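Drulstead Village Hall Users' Group
Minutes of meeting held 02/12/2023, small room, 7.30pm 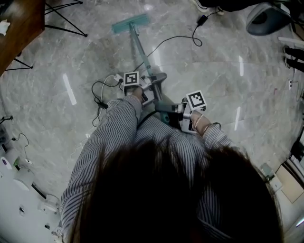
Mopping the floor.

Present: chair, secretary, bookings, reps from toddler group, choir, badminton, short mat bowls, art class. Garden club arrived during item 3.
Apologies: quiz night, yoga, parish council rep.

1. Minutes of last meeting
Agreed and signed. One correction - it was the choir that asked for the extra shelf, not the art class. Art class do not want a shelf.

2. Matters arising
Outside light by the bin store: done. Comes on too early, goes off too early. Bookings to look at the timer.
Noticeboard key: still missing. Spare to be cut. If anyone finds the old one please hand in, don't just leave it in the kitchen drawer with the other keys.
Gutter over the side door: cleared. Drips in heavy rain still, badminton say it is the joint and not the leaves. Ask for a price.
Piano: tuner came. Two keys at the bottom end will not hold. Choir can live with it till spring.

3. Heating
Long discussion. Quote received from Wouters for the new boiler controls, second quote from Priko came in higher but includes the thermostat in the small room. Wouters would charge seperately for that. Priko can start sooner.
Toddler group: hall too cold first thing, parents keeping coats on. Bowls: hall too hot by the afternoon, doors wedged open, which wastes the lot. Both can't be right at once but both are, as heating comes on late and then stays on.
Interim fix - bookings to reset the programmer so it follows the diary week by week. Laminated card to go by the controls saying please leave alone. Art class asked that the card be polite.
Gas bill up again. Secretary has the figures if anyone wants them, not read out for want of time.
Garden club asked if radiators behind the stage could be turned off when stage not in use. Yes if the valves still turn. Two are painted over.
Decision: go with Wouters if they will put the thermostat in the price. If not, back to Priko. Chair to write this week. Proposed badminton, seconded choir. All in favour.

4. Money
Balance in current account £217 after the insurance went out. Deposit account not touched.
Hire income for the autumn down a bit - two party bookings cancelled. One deposit kept, the other returned as they gave proper notice.
Unpaid: £88 from a private hire, reminded twice. Chair to ring instead of writing again.
Table sale made £102, thanks to all who baked and carried. Agreed to put this to the kitchen fund and not the heating.
Hourly rate: bowls asked if it will go up. Not before April. Groups to be told in good time so they can tell their members.

5. Kitchen
Urn has furred up again. Art class offered to descale, accepted with thanks.
New oven from Gramia works but the manual has gone astray and the timer beeps. Toddler group think you hold the left hand button down. Secretary to write off for another copy.
Mugs - short again. Please check bags and boxes at home, they do travel. Choir have found a tray of saucers that belong to no known cups.
Fridge: anything left with no name and date on goes in the bin on the next bookings round. This was agreed last year but has slipped.
Tea towels: rota lapsed. New one going up on the inside of the cupboard door. Groups to put their own initials in, secretary will not be chasing.

6. Bookings and diary
Clash in the new year between bowls match and a christening party. Bowls have offered to move by an hour if they can get in early to lay the mats. Agreed.
Paper diary or online? Went round this one again. Badminton and yoga (by note) want online. Choir and garden club want the book kept. Bookings does not want to run both. Left as it is until after the spring, then a proper trial for one term.
Groups reminded that the hour you book includes putting out and putting away. Several have been over-running and the next lot stood in the lobby.
Christmas tree to go in the corner by the stage, away from the fire exit this year. Garden club to fetch it and water it. Lights have been tested.

7. Storage
The long cupboard is full. Everyone says their things are tidy and it's the others. Clear-out morning needed, date to be fixed by email. Anything unlabelled after that to be offered round and then taken to the tip.
Toddler group slide is blocking the fuse box - must be moved now, not wait for the clear-out.
Bowls would like a lock on their end. No objection so long as bookings holds a key.

8. Car park
Potholes by the gate worse since the rain. One load of stone would see us through winter, proper resurfacing is a job for a grant. Secretary to find out what the parish can do.
People still parking across the neighbour's drive on choir nights. Choir to remind members. Cone to be put out, and taken in again please.
Badminton asked for a bike rack. Nice idea, no money. Keep on list.

9. Grant application
Form half done. Needs three years' accounts, a copy of the constitution and a letter from at least two user groups. Toddler group and art class will each write one. Keep it short and say who uses the hall and when.
Nobody sure which is the latest version of the constitution. Secretary has one, chair has another, they differ on the number needed for a vote. To be compared before anything goes off.

10. AOB
Choir concert: posters in the lobby, please take some.
Lost property: one child's welly, reading glasses, a casserole dish with lid, umbrella x 2.
Art class asked about blinds for the south windows, glare is bad in the mornings. Put on next agenda.
Garden club thanked for the tubs by the front door.
Piano stool wobbles - do not let children stand on it.

Meeting closed 9.20pm. Next meeting to be arranged once the heating reply is in. Items for agenda to secretary in good tme please.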